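Séance 2 : surfaces et plans de travail

Bon, je reprends là où on s'est arrêtés mercredi, avec les gris. Je sais, ça paraît ingrat comme sujet, mais moi j'adore ! Un gris n'est presque jamais égal d'un bord à l'autre : la lumière l'éclaircit à un endroit, il fonce ailleurs, il tire sur le beige ou sur le bleu sans prévenir. Prenez votre carnet Tandeo et notez d'abord les valeurs (clair, moyen, sombre), la teinte ensuite. Si vous hésitez sur la matière, métal peint, plastique, mur, laissez la case vide, je préfère ça à une réponse au hasard.

Pour l'exercice, choisissez une surface chez vous et regardez-la à 9 h, puis le soir.
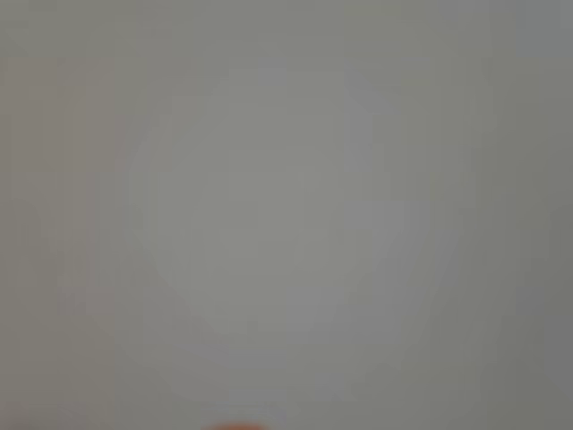

Comptez 90 minutes en tout, pause comprise. Le nuancier Carby est à l'atelier, rangé sous la cote 3871, et merci de le remettre à sa place (je passe ma vie à le chercher). La prochaine fois, on attaque les blancs.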